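Home > Community Help > Residential Tenancies and Student Housing

Shared laundry closing at 9 pm – is the residence required to give notice?

Posted by Horov_resident, October

I live in Stemmont, a residence of 200 rooms. The laundry on the ground floor was open at all hours when I signed my agreement. A printed sheet on the door now states that it closes at 9 pm. No email was sent. I work evenings and do not get home until 10 pm. May management change the hours of a shared facility in this manner, and to whom should an objection be addressed?

Vedthorpe Housing Desk

The first document to consult is your occupancy agreement. Most agreements list shared facilities in a schedule at the back. If the schedule states hours of access, those hours form part of what you are paying for, and a change should be put to residents in writing. If it states only that a laundry is provided, management generally has more latitude, although the change must still be reasonable.

We suggest that you write to the residence office and request the following:

the date on which the new hours took effect
the reason for the change
whether late access can be arranged for shift workers

Please keep a copy of your letter and allow 7 days for a reply. 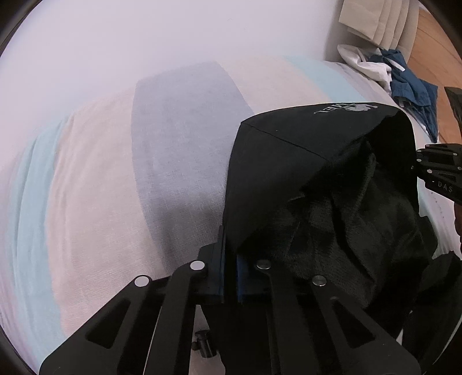

Should the reply be unsatisfactory, the matter may be taken to the tenancy service for your province or territory. Rules for student residences differ from those for ordinary rentals – confirm which category applies before lodging a form.

zeleke101

Our building did the same because of noise complaints from the rooms above. Several of us signed a letter and the hours were moved to 11 pm. Dryers still stop at 10.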